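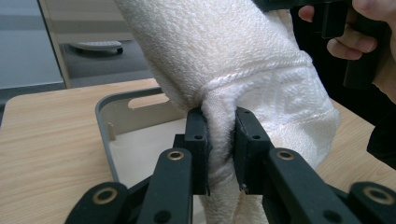
Startseite Hefte Beiträge Autoren Suche

4 Das Handtuch als Faltgut

14. Mai 2026, von Zlata Didenko und Rostyslav Tkachenko
Zuletzt aktualisiert: 14. Mai 2026

4.1 Material und Begriffe

Die Literatur zum Falten von Haushaltstextilien ist umfangreich, wo es um Hemden geht, und erstaunlich einsilbig beim Handtuch. Vermutlich hält man es für erledigt: ein Rechteck, vier Ecken, was soll da schon sein. Wer je einen Stapel Frottiertücher in ein Regalfach schieben wollte, das um eine Fingerbreite zu niedrig war, wird die Sache anders sehen.

Wir unterscheiden im Folgenden zwischen dem Flor, also der Schlingenfläche, und der Bordüre, dem glatter gewebten Streifen nahe der Schmalseite. Der Flor gibt nach, federt zurück und nimmt jede Kante, die man ihm aufzwingt, nach kurzer Bedenkzeit wieder zurück. Die Bordüre dagegen hat Haltung. Im Tuch aus Abb. 1 wird sie auf beiden Seiten von einer erhabenen Linie begleitet, die obere davon kordelartig; dazwischen liegt das geometrische Relief, darunter wölbt sich der Flor vor. An einer solchen Stelle treffen zwei Stoffe aufeinander, die sich über das Falten nie verständigt haben.

Abb. 1: Weißes Frottiertuch mit Bordüre, zu einer schmalen Falte zusammengedrückt.

Yatsenko hat für dieses Verhalten den Begriff der Bordürenspannung vorgeschlagen. Lysenko hält ihn für überflüssig und spricht schlicht vom »Streifen, der nicht mitmacht«. Wir folgen in den Tabellen der ersten und in den Laborgesprächen ausnahmslos der zweiten Bezeichnung.

4.2 Faltfolgen

Verglichen wurden drei Faltfolgen, die wir nach den Häusern benennen, in deren Wäschekammern wir sie aufgenommen haben. Die Rimari-Faltung halbiert zweimal längs und drittelt danach quer. Die Moroz-Faltung drittelt längs und halbiert quer, und zwar so, dass die Bordüre außen zu liegen kommt. Die Flakenura-Faltung beginnt wie die Moroz-Faltung und endet, je nach Tageszeit, wie es eben kommt — wir haben sie trotzdem aufgenommen, denn sie ist nach unserer Erhebung die verbreitetste.

Insgesamt gingen 236 Faltungen in die Auswertung ein. Weitere 21 wurden ausgeschlossen, überwiegend wegen umgeschlagener Ecken, in einem Fall wegen eines Waschlappens, der erst beim Auffalten zum Vorschein kam. 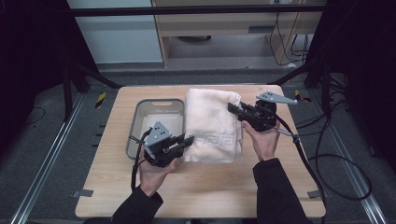
Die Lage der Bordüre entscheidet darüber, ob ein Bündel als ordentlich gilt. Das ist keine Frage der Geometrie, denn die Maße der Bündel wichen zwischen den Faltfolgen kaum voneinander ab. Befragt man jedoch Personen, die beruflich Handtücher stapeln, so fällt das Urteil innerhalb eines Atemzugs, und es fällt am Streifen. Das Bündel in Abb. 2 zeigt den günstigen Fall: dick, rechteckig, der Mäander quer über dem vorderen Teil, wo man auch den Bruch erkennt. Es liegt dicht an der grauen Kunststoffschale, und man traut ihm ohne Weiteres zu, dass es auch in einem Regal eine gute Figur machen würde. Läge dieselbe Bordüre innen, wäre das Bündel für die meisten Befragten bloß ein zusammengelegtes Tuch.

Abb. 2: Gefaltetes Handtuch neben der Schale auf heller Holzplatte.

4.3 Stapelhöhe

Für die Stapelversuche wurden bis zu 100 Bündel je Faltfolge in wechselnder Reihenfolge übereinandergelegt, selbstverständlich auf mehrere Stapel verteilt. Mykhailiuk, der die Höhen abgelesen hat, weist darauf hin, dass Frottee unter dem Messschieber nachgibt und man mit etwas Geduld jedes gewünschte Ergebnis erhält. Wir haben deshalb ein Auflagebrett verwendet und die Geduld begrenzt.

Bündel mit außen liegender Bordüre neigten dazu, nach vorn abzusinken, da der glattere Streifen flacher aufliegt als der Flor dahinter. Legt man jedes zweite Bündel um 180 Grad gedreht ab, verschwindet die Neigung, mit ihr allerdings auch die durchgehende Streifenfront, auf die man in der Wäschekammer von Moroz großen Wert legt. Die dortige Leitung hat den Vorschlag zur Kenntnis genommen und die Tücher weiter wie bisher gestapelt. Die Werte für Rimari und Flakenura stehen im Anhang.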